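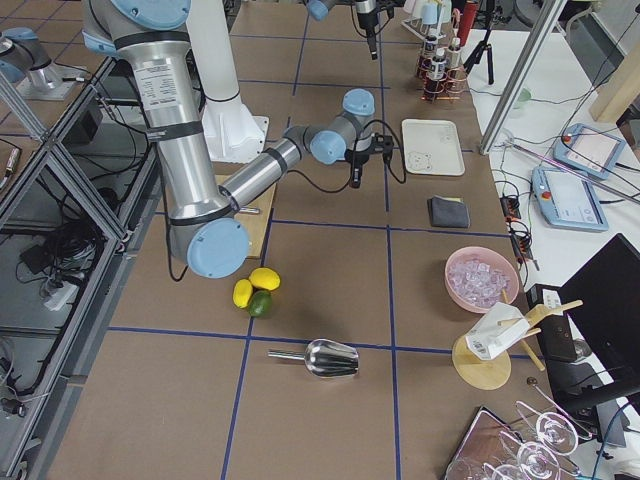

The bar is open, the bartenders are bolted down

I promised an update on the drinks project in March and then stopped answering messages about it, which should have told everyone how it was going. It's going. We have two arms, a table, ice, and a shared opinion that people who tend bar for a living are underpaid.

If you missed the earlier posts: Sólveig Mikkelsen and I share a corner of the Overgaard workshop, and last winter we decided, over drinks that a human made in under a minute, that we could get two secondhand arms to do the same job together. One to hold things, one to pour things. We wrote this on a napkin. I still have the napkin and sometimes I look at it.

The paper

The best thing we've done so far cost next to nothing. We covered the table in brown paper and ran blue tape over it in squares. Before the paper, every session began with an argument about where the lemons had been the night before. Now Sólveig says "one square left, toward the elbow" and I move the thing one square left, toward the elbow, and we get on with our lives. When the paper gets gross you tear it off and put down more. I'd do the tape again with a longer straightedge and less confidence in my eye.

Bohumila Skála, who has the bench behind ours and builds harpsichords, asked why we didn't paint a grid on the table. I said because we'd be stuck with it. She gave me the look of a woman who glues things on purpose.

Ice

Ice is awful. I had budgeted one evening for ice.

We started with the idea that the gripper would pick up cubes one at a time, like a gentleman. It can do this. It takes so long that your drink is a glass of water with a memory. So we switched to a steel scoop, and the scoop brought its own troubles: the handle is round, it rotates in the fingers, and the load shifts when the wrist turns. Sólveig wrapped the handle of our first scoop in tape, and it held until the tape got wet. The new one goes back to bare steel with a slower approach and a harder squeeze. I'm dipping from a pink bowl because it's the only one I own that's wide enough, and because it shows up well against the paper when I'm trying to see what I'm doing from the pendant.

Current record for scooping from bowl to glass: six clean runs, then one that reached Bohumila's bench. Harpsichords don't like ice either.

Glassware

We went straight to stemmed wine glasses. This was vanity. A tumbler is a cylinder and a robot loves a cylinder. A wine glass is a balloon on a stick, and you have to decide which part of it you're going to be rude to. After some losses I started laying them on their sides on a tray, so that the arm comes down and takes the stem, and then turns the whole business upright in the air. It looks very elegant at 2 percent speed. I have not been brave enough to go much faster.

Ketill Fogh gave us a box of thrift store glasses and said to tell him when we ran out. We've told him.

The carton stand

I'm proud of this one. Cartons are soft, they bulge, and if you grip them the way you'd like to, they empty themselves. So I made a stand: a round wooden base with angled dowels, and the carton leans back in it at a tilt and waits. The arm always finds it at the same angle. I drilled the dowel holes by hand and two of them disagree with the rest, but a carton is a forgiving object.

The first version fell over. It had a smaller base. I'm not going to say more about the first version.

Two arms, one table

Each arm has its own pendant, with its own big red button, and both pendants live on the white side table under a growing quantity of black cable. You'd think two buttons would be reassuring. In practice it means that when something starts to go wrong there's a half second in which two adults each reach for the other one's pendant. Sharada Rao, who visited for an hour and was more useful than I've been all spring, told us to put colored tape on them. We have a lot of tape, as established. It's on the list.

The arms are also supposed to take turns in the middle of the table. Our method for this is a flag in the software that says whose turn it is, and a 900 millisecond pause in which everybody thinks about what they're doing. I've been told there are better methods. I've read about them. They have a lot of Greek letters.

Next

Citrus. I've got lemons and a lime on the paper and a wooden board to put them on, and so far the arms have picked one up and set it down again, which I'm calling prep. Cutting is a conversation Sólveig and I keep having and not finishing. Her position is that neither of these machines should be given a knife. Mine is that I'd like a wedge in my drink. For now she slices, and I log it as manual intervention.

If anyone local has a scoop with a flat handle, I'll trade you a drink for it. Allow plenty of time for the drink.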